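Ludothèque de Preretura – Fiche de contrôle du petit matériel
Sabliers de jeu, sac de rangement et table de tri
Fiche n° 614, révision d'octobre

Bonjour à toutes et à tous, et merci d'avance de prendre cette fiche jusqu'au bout, même si elle s'est encore allongée depuis le printemps (je sais, je sais, mais vos remarques étaient bonnes et je n'ai pas eu le cœur d'en laisser de côté). Elle sert au contrôle des sabliers avant leur retour en rayon, puis avant chaque départ vers l'antenne de Sepúlveda. Comptez une petite demi-heure si vous êtes tranquille, davantage si le téléphone s'en mêle. Chaque point se coche « Conforme », « À surveiller » ou « À retirer », et la ligne de commentaire n'est pas décorative : écrivez-y ce que vous avez remarqué, même si cela vous semble peu de chose.

1. Avant de commencer

1.1 Table dégagée sur une bonne largeur, nappe bien à plat, sans pli sous la main.
Conforme.
Commentaire : la nappe fleurie reste la meilleure que nous ayons eue pour ce travail. J'avais peur que le motif de fougères et de roses nous gêne pour repérer un éclat ou quelques grains échappés, et il faut reconnaître que l'on doit regarder de près. Passez la paume à plat avant de poser quoi que ce soit, et une seconde fois à la fin.

1.2 Lumière suffisante au-dessus de la table.
Conforme le matin, à surveiller après 17 heures.
Commentaire : les fissures fines ne se voient qu'en lumière rasante. Si le jour baisse, prenez la lampe d'appoint du bureau, et pensez à la rapporter, s'il vous plaît.

1.3 Pelle, balayette et boîte rigide pour le verre à portée de main.
Conforme.
Commentaire : la boîte porte maintenant une étiquette. Elle avait fini remplie de pions de petits chevaux, ce qui partait d'une bonne intention.

2. Les sabliers, un par un

2.1 Verre : ni fissure, ni éclat, ni voile anormal près du col.
Conforme.
Commentaire : tournez lentement le sablier entre les doigts, à hauteur des yeux. Le col est l'endroit délicat, et c'est aussi celui que l'on survole parce que le sable attire le regard. Pour les grands modèles, tenez-les à deux mains, ils sont plus lourds du haut qu'on ne s'y attend.

2.2 Capuchons : bien fixés aux deux bouts, sans jeu, sans arête vive.
À surveiller.
Commentaire : sur les sabliers bleu-vert, on trouve de petites marques sombres sur les capuchons. Rien de coupant sous le doigt, et cela ne justifie pas un retrait, mais je préfère que nous le notions pour voir si cela s'étend. Un chiffon humide et du savon doux, pas d'alcool : l'essai fait sur un vieux capuchon l'avait rendu tout terne.

2.3 Écoulement : le sable passe en filet régulier, dans les deux sens.
Conforme.
Commentaire : laissez-lui le temps ! On a toujours envie de secouer, et c'est justement ce qui tasse les grains. Si le filet s'arrête, posez le sablier sur le flanc un moment, puis redressez-le doucement. S'il s'arrête encore, il va dans le bac des retraits, sans état d'âme.

2.4 Durée imprimée lisible sur le verre.
Conforme pour le chiffre, à surveiller pour les petites lignes.
Commentaire : le grand « 5 » blanc se lit bien de l'autre côté de la table, les enfants le reconnaissent avant même de savoir compter jusque-là. Les petites lignes imprimées à côté demandent de bons yeux. Évitez de frotter cette zone avec le côté vert de l'éponge, une ancienne série y a laissé toute son impression.

2.5 Tri par couleur avant rangement.
Conforme.
Commentaire : bleu-vert, lavande, rose, dans l'ordre que vous voulez, du moment qu'ils ne roulent pas vers le bord. Un sablier couché roule très volontiers – gardez-les bien à l'intérieur de la table, capuchon contre capuchon si besoin.

Contrôle sur table et mise en sac des sabliers
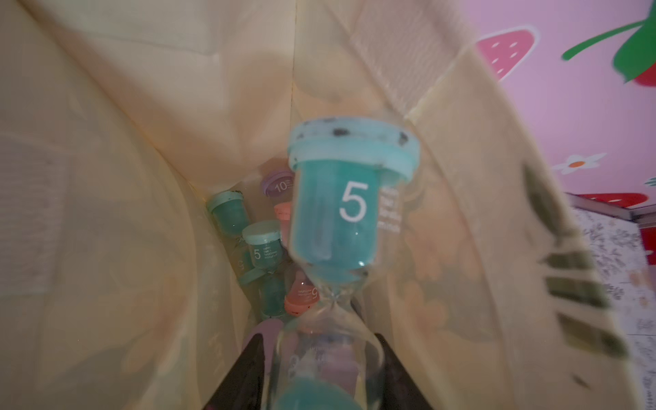
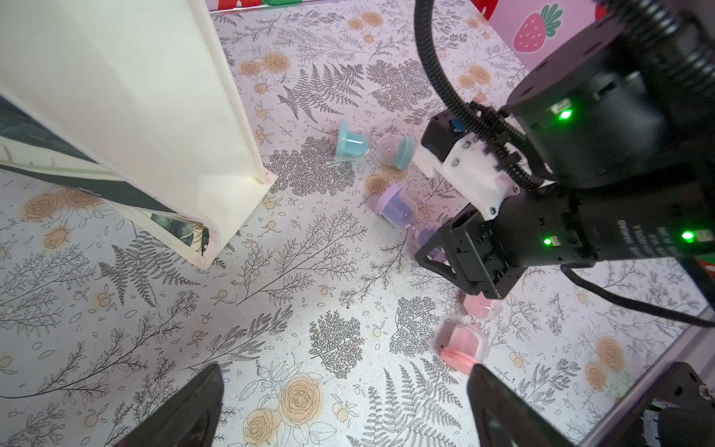 3. Le sac

3.1 Coutures intérieures : pas de fil tiré, pas d'ouverture.
Conforme.
Commentaire : glissez la main jusqu'en bas et suivez la couture avec le bout des doigts. C'est au fond que tout le poids se retrouve, et un petit jour de rien du tout devient vite un trou par lequel passe un dé (ce qui nous est arrivé avec le sac précédent, vous vous en souvenez sans doute).

3.2 Anses : attaches solides des deux côtés.
Conforme.
Commentaire : tirez franchement, sac vide. Si quelque chose craque, mieux vaut l'entendre au-dessus de la table.

3.3 Fond propre et sec, sans grains de sable ni débris de verre.
Conforme.
Commentaire : regardez avant d'y mettre la main, jamais l'inverse. Retournez ensuite le sac au-dessus d'une feuille blanche. Quelques grains sur la feuille veulent dire qu'un sablier fuit, et il faut alors reprendre tout le point 2, je le crains.

3.4 Rangement : les sabliers sont descendus jusqu'au fond et posés, pas lâchés.
À surveiller.
Commentaire : c'est le point auquel je tiens le plus. Les petits d'abord, les grands ensuite, chacun accompagné de la main jusqu'en bas. Verre contre verre, le moindre choc compte, et un sablier ébréché au fond d'un sac en tissu, c'est un doigt d'enfant qui le trouve. Pour le trajet, ajoutez un linge plié entre les couches. Pour le simple rangement en rayon, on peut s'en passer si le sac ne bouge plus.

3.5 Charge : le sac plein ne dépasse pas 2 kilos.
Conforme.
Commentaire : la balance de cuisine suffit. Au-delà, prenez la caisse Utasport, celle dont les coins sont renforcés. Elle est moins jolie et elle prend toute la place sur le chariot, mais elle supporte très bien les pavés du trajet.

4. Départ et retour

4.1 Sac porté debout, à deux mains, sans rien posé dessus.
Conforme.
Commentaire : pas de boîte de jeu par-dessus, même légère, même pour trois marches. Dans le coffre, calez-le entre deux coussins.

4.2 Attestation d'assurance à jour dans la pochette de transport.
Conforme.
Commentaire : c'est le papier Zurance, dossier 3 388. La pochette a changé de tiroir, elle est désormais avec les fiches de prêt. En cas de casse pendant une animation, notez l'heure et l'endroit sur la feuille jointe, cela nous épargne bien des recherches.

4.3 Consigne d'âge rappelée à l'emprunteur.
À surveiller.
Commentaire : pas de sablier en verre sans adulte à côté avant environ 8 ans. Dites-le de vive voix, avec le sourire, l'autocollant du comptoir ne suffit pas et beaucoup de familles le prennent pour une publicité. Pour les plus jeunes, proposez la minuterie à remonter, qui a d'ailleurs un succès fou.

4.4 En cas de bris : enfants éloignés, gants, ramassage, puis nappe secouée dehors.
Conforme.
Commentaire : le sable se faufile dans le tissu et peut retenir de très petits éclats. Secouez deux fois et passez ensuite un morceau de ruban adhésif large sur la partie touchée. La nappe part au lavage seule, sans les torchons.

Bilan : lot remis en prêt. À revoir au prochain contrôle : marques sur les capuchons bleu-vert (2.2), lisibilité des petites lignes (2.4), linge de séparation à racheter pour le trajet de Sepúlveda (3.4).

Fiche à classer dans le classeur vert, derrière celle des puzzles. Si vous avez une remarque qui n'entre dans aucune case, écrivez-la au dos, je les lis toutes.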